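Gristow open day, quick notes

2024-05-23, got there late, bus from Dilari took 67 minutes. Parking full anyway. Sign at the gate said housewares and kitchen plastics, hall 2, so went there first.

Tour was decent. Loud. Guide hard to hear past the molding line, caught maybe half. They moved to the Ruvham site in April, still unpacking by the look of it. Color mixing room was teh best part, wish we'd had longer.

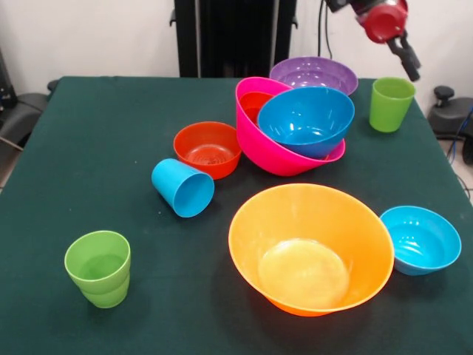
Lunch was 12 dollars, soup and a roll, fine. Shop closed at three, so didnt get the seconds I wanted. Try the Tawhiri outlet instead, same stock, shorter line. Would go again, but earlier, and with earplugs.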